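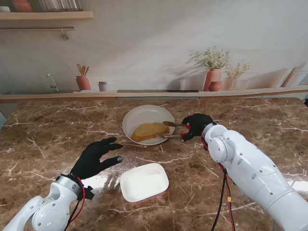

9/6/25

Lead dust wipes, Promullow house, second batch. Continued from the previous page. Digestion done this morning, ran in the afternoon.

Batch is 18 tubes in total: field wipes, field blanks, media blank, spikes. Chain of custody form matches the tube labels except for the back bedroom sill, which was written as "BR sill" on the form and "BDR sill" on the tube. Same area, same sampler initials, same time. Corrected on the form with a single strike-through and initialed.

**Wipes.** Switched to the Gresatska wipes for this batch. The old stock was drying out at the fold and tore on rough sills. The Gresatska ones hold together on bare wood but carry more liquid, and on the porch floor the first pass pushed a wet line of grit to the template edge. Had to go back along the edge with the folded side. Anyone sampling with these should press lighter on the first pass and keep the template taped on all sides, including the side against the baseboard.

**Templates.** Floors used the cardboard square. Sills were measured by hand and taped, and the area was worked out from the measured length and depth. Two sills were not true rectangles (old paint build-up at the corners). Used the average depth for both and noted it on the field sheet. This puts some error in the loading result for those sills, but smaller than the error from wiping technique, so no resample planned.

**Digestion.** Ratanaporn block, usual nitric procedure. Wipes went in whole. Notes:

- Back row of the block still heats slower than the front. Rotated the rack at the halfway point.
- Three tubes foamed on the first acid addition. Let them sit in the hood until the foam dropped, then added the rest slowly. No loss over the rim, checked the outside of each tube with a strip of dry wipe.
- Wipe material did not fully break down. Same as the last brand. Fibers settled after dilution and the clear layer was drawn off for analysis.
- One cap cracked when tightened. Replaced before dilution, tube kept.

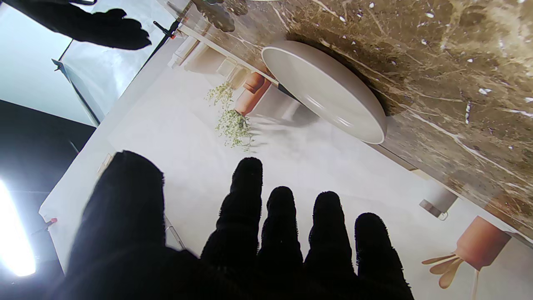

*Entered by: Corwin Aldry, Laboratory Technician*

**Instrument.** Calibration passed on the second attempt. First attempt failed on the low standard, which read high. Remade the low standard from the stock, reran the whole curve, good fit. I think the first low standard was made in a flask that had not been through the acid bath. The flask shelf has clean and rinsed-only glass on the same level again. Moved the rinsed-only flasks down and put tape on the shelf edge.

**Blanks.** Field blanks below reporting limit. Media blank below reporting limit. Method blank showed a small signal, also below the limit but higher than I like. Reran it, same reading. It was digested in the front left position, next to the porch floor sample, which is the dirtiest tube in the batch. Next time the blank goes in a different row.

**Spikes.** Low spike recovery acceptable. High spike recovery acceptable, a little under the low one. Duplicate pair agreed within the control limit. With the fibers left in the tube I had expected the recoveries to drop more than they did. Probably fine to keep drawing off the top, but a filtered set should be run side by side before we write it into the procedure.

**Results, draft only, not for release:**

| Area | Surface | Note |
|---|---|---|
| Front porch | Floor | Over range, diluted and rerun |
| Entry | Floor | Above action level |
| Kitchen | Floor | Below action level |
| Kitchen | Sill | Below action level |
| Back bedroom | Floor | Below action level |
| Back bedroom | Sill | Above action level |
| Bathroom | Floor | Below reporting limit |

Remaining tubes are in the run file and unremarkable.

Porch and entry go together. The porch paint is failing on the ceiling boards and the grit is carried in on shoes. The entry sample was taken just inside the door, on the bare strip between the threshold and the rug. The kitchen floor is the next room in and it drops off sharply, so whatever the rug is doing, it is doing something. Do not vacuum that rug with an ordinary machine. Told the contractor on the phone and will repeat it in the cover letter.

Back bedroom sill is a friction problem. The sash rubs on the left side and there was visible paint dust in the trough. The trough itself was not sampled, only the interior sill. It should be added if there is a return visit.
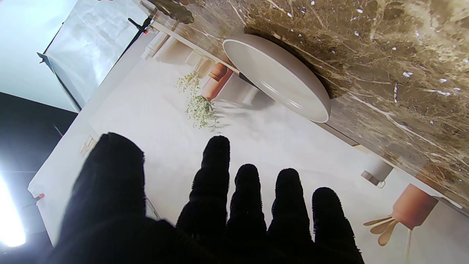
Department: Environmental Sampling and Analysis

**Jokia sampler pump check.** Unrelated to the wipes, done while the block was heating. The personal air pump that was reading low turned out to have a kinked inlet tube behind the clip. Replaced the tube. Flow at the start was 2 L/min, and after around 8 hours on the bench it had not moved enough to matter. Returned to the shelf with a green tag. The other pump still needs a battery and is tagged red. Please leave the red tag on.

**To do**

- Filtered vs. settled comparison, same spike levels, Gresatska wipes only.
- Order tube caps. Current box is 3 short of a full rack.
- Ask for the block to be serviced before the December house jobs. Rotating the rack works but it depends on someone remembering.
- Second reader for the draft table. The porch dilution factor needs to be checked by hand against the run file.
- Rewrite the field sheet so the sill names are picked from a list.

Digests retained in the cabinet, lower shelf, left side. Acid waste container is close to full and has been dated for pickup.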